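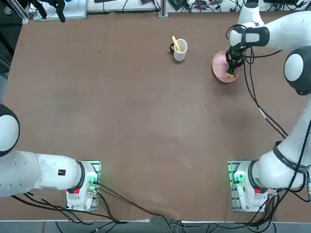

Komgate Tableware

Version 2, 15 March 2026
Maintainer: Dace Adomaitis

Summary

Komgate Tableware covers short sessions of dish wiping and dish handling on a tabletop. Each session concerns a small number of everyday pieces: a plate, a mug, a utensil, a sponge. The set is meant for work on recognizing household items, on the order of steps in a cleaning task, and on contact between a sponge and a shallow surface.

Contents

sessions/ — one folder per session, numbered from 0001
labels/ — step labels, one text file per session
items.csv — item list with color, class and notes
splits/ — train and test lists

There are 600 sessions. The train list holds 500 of them. The remainder is in the test list. No session appears in both.

Item classes

plate: Flat or shallow dishes, round or oval. Rim height is not recorded. The pink plate is filed here and not under "bowl".

mug: Any drinking vessel with a handle. Body color and handle color are separate columns in items.csv, so the white mug with the black handle reads "white" and "black". Version 1 had a single color column and the handle was lost.

utensil: Spoons, spatulas, stirrers. Where the working end is hidden inside a mug, the type column is set to "unknown". Do not infer it from the handle.

sponge: Includes cut pieces. Two-color sponges list both colors with a slash, for example "yellow/dark green".

Step labels

reach — from first motion toward the item until contact
wipe — sponge in contact with the plate
lift — sponge or item leaves the surface
place — item is set down and released
idle — none of the above

Labels are one per line: start, end, step, item. Times are in seconds from the start of the session. A wipe interrupted for less than half a second is kept as one wipe. Longer gaps are split and the gap is labeled idle.

Table and layout

The tabletop is brown and matte. Scuffs and small marks on the surface are not items and carry no label. Items that play no part in the step are left unlabeled in the step file but stay in items.csv.

Known issues

Step labels for 440 sessions were checked by a second reader. The others had one pass only; see the column "checked" in splits/all.csv.

Pale yellow and white utensils were mixed up in the January labels. Most are corrected. If color matters for your work, use only rows marked checked.

Plates partly covered during a wipe are labeled by their full outline, estimated from the visible rim.

Related sets

Naren uses the same step names but has no sponge class. Keskinen splits wipe into inner and outer wipe — map both to wipe before merging. The Prornton loader reads all three formats.

Changes from version 1

Separate handle color column. Class "dish" removed and its rows moved to plate. File names are now lowercase.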